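Anyone else working next to the new arms? Month three report

dockrat_206
We're three months in at the Dranlow returns building and I have to say I'm a convert. Soft goods went over to the Sarkley cells in May. Plush, pillows, slippers, all the stuff that used to come down the chute in one big heap. I used to twist and reach for every single piece and my shoulder was shot by lunch. Now I run two cells, clear the jams and do the judgment calls (is this stained or is that the pattern?). I go home and can still lift my kid!

millie_k
Glad it's working for you. At Treloar they did the same thing and the sorting crew went from 44 people to whatever is left of us. The ones who stayed have better shoulders, sure.

dockrat_206
Fair. We didn't lose anybody so far. Deirdre Gilmartin, our shift lead, got it in writing that nobody gets cut over the cells until the contract is up. Four of the old chute crew are on repair and resale now, which is a pay grade up.

hunar_nights
How's it do with floppy things? Ours is the Hunar line and it hates anything without a hard edge. Grabs a stuffed animal by one ear and swings it.

dockrat_206
It was bad the first couple of weeks. The grip was set too light and the finger spacing was for boxes. Bernadette Hennessy from maintenance sat with us and let US pick the settings, since we know which ones slide. Best day I've had at this job. Tall skinny plush is still the hardest, you want a finger on each side and some squeeze.

millie_k
And who gets paid for that knowledge? You taught the machine your job for the same hourly.

dockrat_206
I did get a training rate for it, two weeks. Not huge. I agree it should have been more.

palletjoe
Our rate target went up to 142 an hour the Monday after install. The arm doesn't get tired but I'm the one feeding it. Ask about that before you sign off on anything.

hunar_nights
Seconding joe. Also the beeping.

dockrat_206
Oh man, the beeping. They'll turn it down if you ask. Our target stayed put but I'm going to bring that up with Deirdre, good warning. Anyway hunar, for your ear-swinging problem: go in lower on the body, close slow, and save a separate setting for the tall ones. The food-shaped plush has been my test piece all week, ketchup bottle and all, label upside down and it couldn't care less.
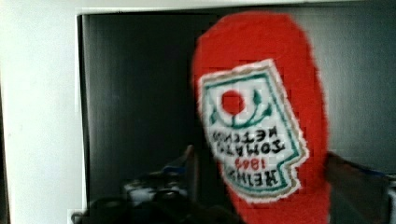
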